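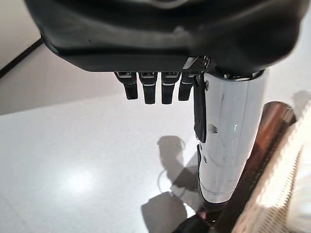

Fingers down, scuffs on the white section of the wrist. Cable shadow on the floor.

Home & Light Commercial Robots > Rules, Standards, Good Practice
Thread: House rules for laundry work, loose cables near the drum

gremton_zeyu
Hi all, Zeyu Tang here from the Gremton flat. We're rewriting our one-page rule sheet for front loader work and I'd love some eyes on it before it goes up on the wall. The old one was written for the kitchen bench and it shows (half of it is about knives!). Draft so far:

1. Washer off at the wall until the basket is parked and both hands are back.
2. Person on the e-stop stands outside the 700 mm line, door side, and doesn't chat.
3. Wrist and housing looked over before every session. Scuffs get logged with a photo, cracks stop the day.
4. No loose cable within a hand's width of the drum opening.
5. Stop and re-park if anything hangs over the basket rim.

Rule 4 is the one I'm stuck on. The way our cables loop at the moment we'd break it every time we went near the machine.

sudsandservos
Rule 4 is fine, your cables are the problem. Sleeve them and clip them to the forearm. We did ours at Rerthorpe in an arvo with braided sleeve and hook-and-loop ties, and it's been good for 192 loads.

old_mate_kel
Disagree a bit. Clip them too tight and you're pulling on the connector every time the wrist rolls. I've replaced more connectors than I've ever had snags. You want slack, just slack in the right spot.

sudsandservos
Nobody said tight, Kel. Service loop up at the elbow, flat run down to the wrist. Zeyu, got a shot of it at the machine?

gremton_zeyu
Yep, have a squiz:
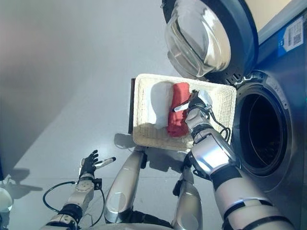
Right hand on the red towel, black cable hanging partly over the basket rim. Washer door open.

So that's a breach of my own rule 5 before I've even printed the thing, haha. And before anyone asks, no, the tub can't turn with the door open on this model. I still don't want to lean on that. It was $1,899 worth of washer and I don't reckon whoever designed the interlock had this in mind.

old_mate_kel
Fair enough on the interlock. I'd go further with rule 1 and say the plug is out and sitting where the e-stop person can see it. "Off at the wall" turns into "off at the panel" within a month, seen it happen.

While I'm being a pain, why is there anything in the hands at all while they're at the basket? I'd want a line about that too.

liao_lurker
Second Kel on the plug. We use the Revalier checklist at Liao and it has that as the first tick box, with initials next to it.
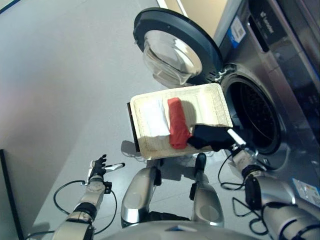 Nighat Warraich (nighat_w)
Moderator, posted 4:40 pm

Jumping in because I wrote a sheet a lot like this one last April and got a few bits wrong! My main gripe with Zeyu's draft is that it treats the basket as if it's always parked. Half the trouble comes while it's still up in front of the opening, tilted, with something draped over the side like that dark cloth. You need a rule for "held" and a separate rule for "parked", and I'd make the held one stricter: one job at a time, no reaching into the drum while the other hand is steadying the basket.

Also Kel, I'm with you on stuff in the hands. Ours says anything held or fitted to a hand goes on the sheet by name, and if it isn't on the sheet the run doesn't start. It sounds fussy but it takes ten seconds.

Where I don't agree is the 700 mm line. Measure it from full reach, elbow straight, and tape it on the floor. A line measured from the base is no use once the arms are out.

gremton_zeyu
Ooh, good catch on the reach, ours is measured from the base. I'll re-tape tonight. For the parked rule, I'm thinking the start position for everything is basket on the stand, door open, both hands well back

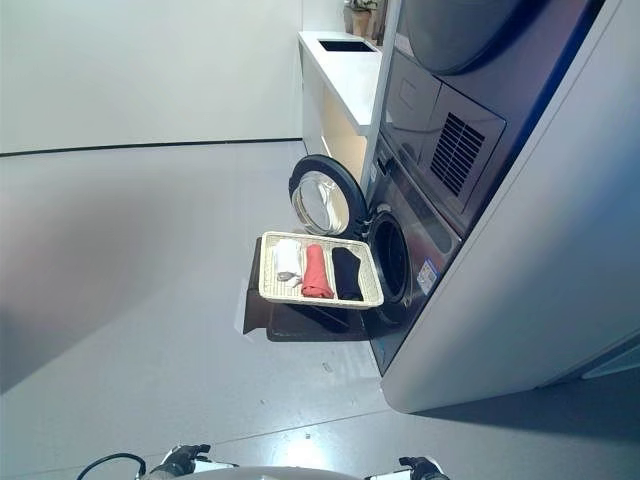
and nobody walks in to fix a sock or straighten a towel until the e-stop person has called it out loud and had an answer. I'd also like floor check in there, because little bits of rubbish get under feet and wheels and I never think of it until I'm sweeping up afterwards.

old_mate_kel
Floor check, yes. Call and answer, yes. Still not sold on sleeving.

sudsandservos
Come up to Rerthorpe and I'll show you, ya stubborn bugger. Bring one of your dead connectors.

nighat_w
Play nice. Zeyu, can you post version 3 when it's done? I'd like to pin it, with the cable rule left as "under discussion" until you two sort it out.

gremton_zeyu
Will do. Held/parked split, plug out, names for anything in the hands, tape from full reach. Rule 5 stays as is and I'll order some sleeve.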